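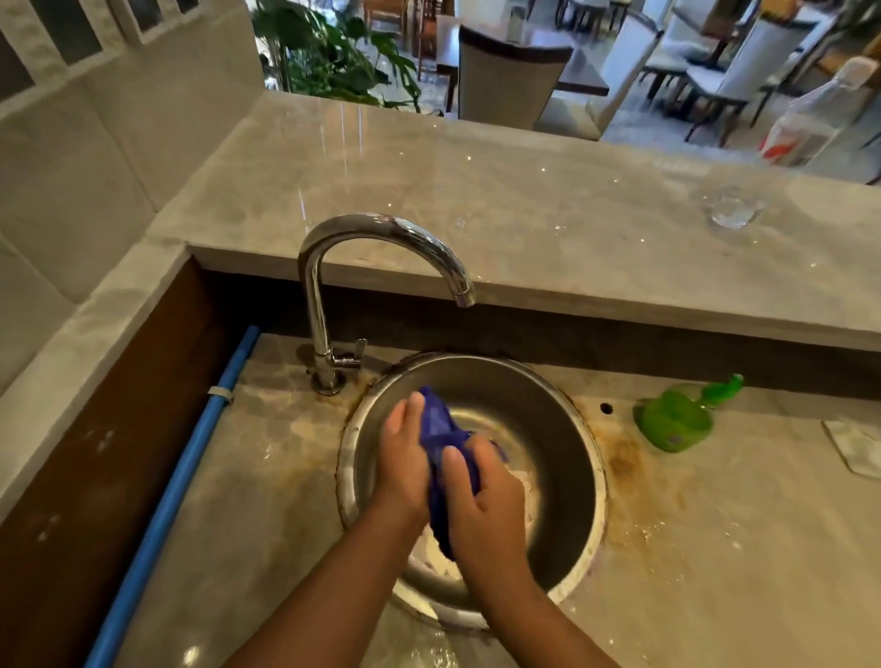

Visit to the Dendelley training laundry, Skemthorpe

The Dendelley building stands at the far end of Wostton Road and was opened to visitors on 7 August 2023. It trains housekeeping staff for small hotels and holiday lets. I went mainly for the hand-washing session, which is taught before anyone is allowed near the machines.

Entry is through the old loading bay. Visitors sign in, leave bags on a rack and are taken round in groups. Ours was led by Nandini Kurian, who runs the basic course and previously managed linen for a guest house on the coast.

The first stop was the dosing bench. Trainees learn to measure detergent by weight, then by volume, and the two results are compared on a sheet. The usual error is overdosing. For a single cleaning cloth the course allows 2 ml of liquid detergent, a smaller amount than most of us would have guessed.

Hand washing is taught at round steel basins set into stone worktops. The cloth is bunched between both hands and pressed against itself, with the fingers over the top, and the fabric does most of the scrubbing. Blue cloths are used for general surfaces under the course's colour code. Each is washed, wrung, rinsed and wrung again. Kurian stops trainees who twist too hard, as the hems go first.

The basins have tall swan-neck taps with a side lever. The height is useful – a bucket fits underneath without tilting – but splashing is considerable and the worktop needs wiping after each cloth. Pale stone is a poor choice for this work. There is brown staining round the rim of the basin, worse on the right, and foam and drops of water collect on the surface. I asked about sealing. The stone was last treated in April, and a change to one-piece steel tops has been costed.

The drying room is at the back and is kept at 62 per cent relative humidity or below. Cloths hang singly from rails made by Shahbazi, a local metalwork firm. The rails lift out for cleaning. Spacing is fixed by notches, so cloths cannot be pushed together at the end of a shift.

The machine hall came last and was the least interesting part. It handles some 500 pieces of flat linen a day, mostly sheets and pillowcases, and was too noisy for questions.

The tour lasted longer than advertised and the final group was turned round at the drying room. Parking is limited to three spaces by the loading bay. The bus from Wostton stops at the gate.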